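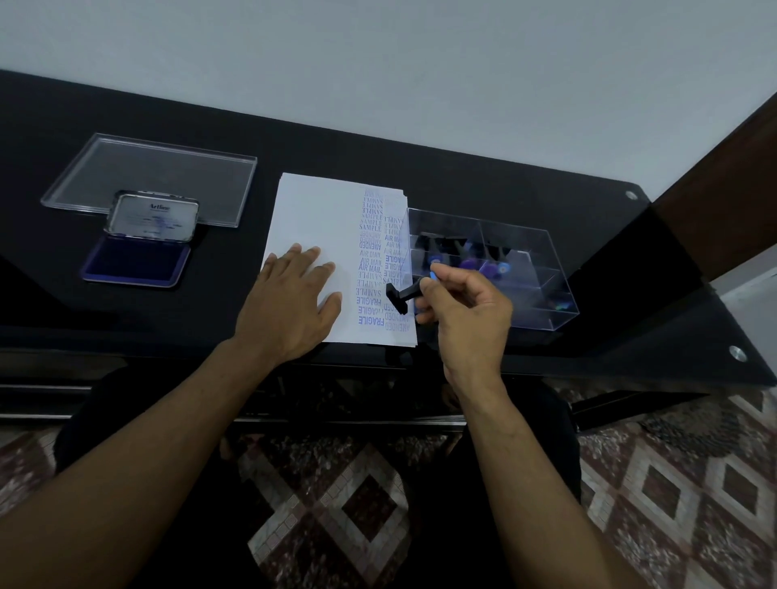 How often does the press depth on the Cludside cell need to be set again?

Set the press depth after every change of stamp, pad or paper, and again each time the impression counter passes 1,798. The counter is on the Service page of the controller.

6. Setting up the stamping task

This section covers the hand reference, the pad and rack positions, and the press depth. It applies to the single-arm Cludside cell with the Cornov gripper. For the two-arm cell, see section 7.

6.1 Before you start

Set the mode key to TEACH and take the key out. The arm must be parked and the brake light must be steady. You need an open stamp pad, the stamps to be used on the job, a stack of plain paper and the clear rack.

CAUTION: Do not reach past the park line while the brake light is flashing. The arm can drop a short distance when the brake is released.

NOTE: Wipe gloss surfaces with a dry cloth only. Cleaner residue lets the pad slide, and the slide shows up later as a drift in the dip position.

6.2 Hand reference

The cell takes its order of moves from a hand reference: one person carries out the whole task at the desk, at normal speed, with the same items the arm will use. Record one reference for each stamp type.

1. On the controller, open Tasks, then New Reference. Enter the stamp type.
2. Place the pad to the left of the paper and the rack to the right. The arm works from rack to pad to paper and should not have to cross the pad on its way back.
3. Press Record and wait for the tone.
4. Take one stamp from the rack. Dip it, stamp the paper, and repeat down the column.
5. Press Stop before you put the stamp back. The return move is stored separately (6.5).

If you make a mistake, delete the reference and record it again. Trimming a reference on the controller shifts the contact marks. 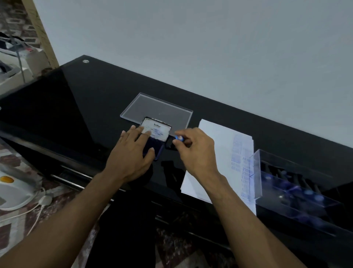
Pad restraint is the most common fault in a new installation. The arm has no second hand, so whatever the person does with the free hand must be done by a fixture. During a dip at the desk, the left hand is pressed down across the label area and the edge of the pad while the right hand brings the stamp in low from the side. The pad clamp takes the place of that left hand. Fit it at the hinge end, with the lid folded back and upright, and keep the jaws off the inked surface.

6. Close the clamp until the pad does not move under a firm push with one finger. Do not close it further — the base bends and the felt rises in the center.
7. Run Dip Test with the arm at low speed. The force reading should settle at 57 on the controller scale.
8. If the reading is high, raise the dip point one step and repeat. If it is low, check the felt for a worn patch before lowering the dip point.

CAUTION: A dry pad gives a normal force reading. Check the ink by eye at each pad change.

6.3 Paper stack

The stack acts as the cushion under the stamp. Too few sheets give a hard edge and a weak center; too many let the stamp rock. A fanned stack is a problem for the arm even when it stamps well by hand, as the height changes from one side to the other.

9. Lay the paper flat in front of the arm, long side running away from you.
10. Press the sheets down with both hands and smooth them toward the far edge.
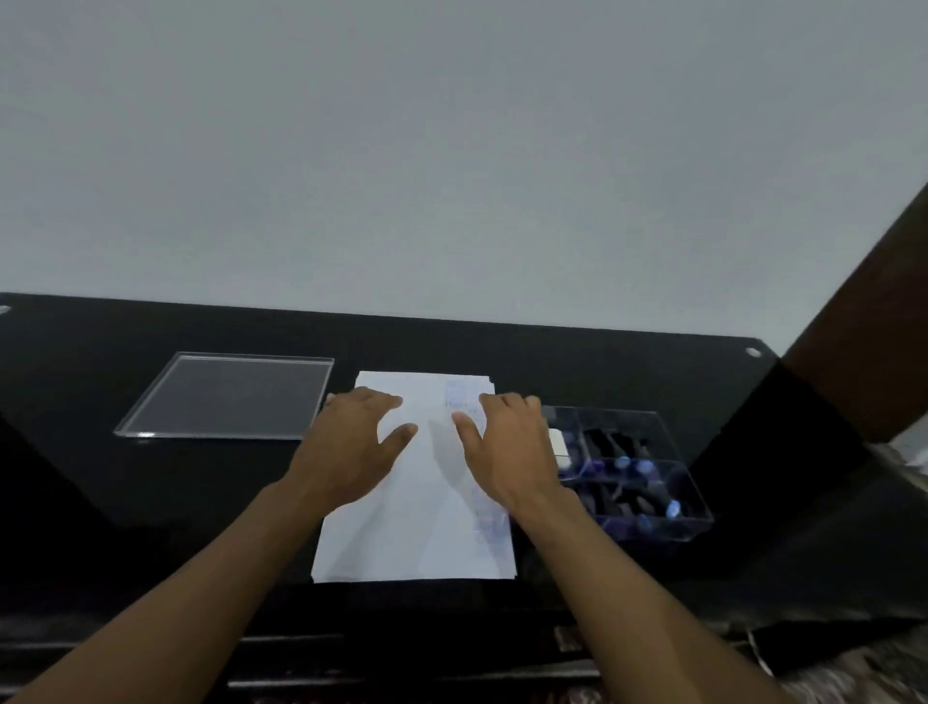 11. Square the stack against the Mtshali side stop and lower the hold-down bar.
12. Run Height Scan. The result must be the same at all four corners.
13. If one corner reads high, lift the bar, turn the stack over and scan again.

NOTE: Used sheets may be left in the stack for depth setting, provided the top sheet is clean where the arm will stamp.

6.4 Press depth

14. Select Depth and enter 377 as the starting value.
15. Run a column of 100 impressions on scrap paper.
16. Compare the first and last impressions. Both should be complete, with no double edge.
17. A double edge means the stamp is lifting at an angle. Check the gripper pads before you change the depth.
18. Save the value under the stamp type and enter your initials.

6.5 Return to rack

Teach the return move with the rack full. A path taught with empty compartments may pass through the handle of the next stamp. Approach from above, lower the stamp until the base touches, and open the gripper at low speed.

Section checked by Orla Tully, Drornham service office. Revised Mar 25, 2025.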